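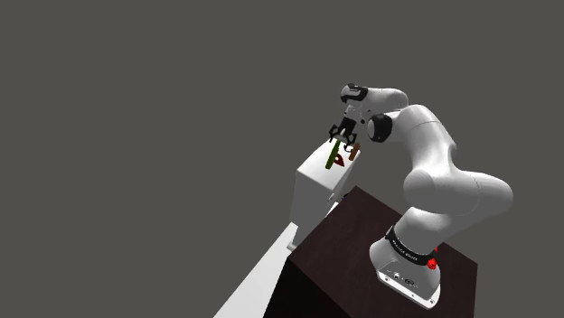 4.2 The vendor's simulation package

Urness sells the Lirkura kit on the claim that grasps tuned in its simulator carry over to the real arm without further work. We tested the claim on the small-object task (Figure 3: simulated arm and gripper above the white stand, with the green, dark red and brown objects on top). In simulation the kit completed 267 trials and reported 16 failures. On our bench, the same settings failed in 52 trials out of 267. The manual blames friction values, yet it gives no way to measure them, and the two presets supplied made no clear difference. Kanstead's earlier review reported only simulated scores. We would not treat such scores as evidence for buying the kit.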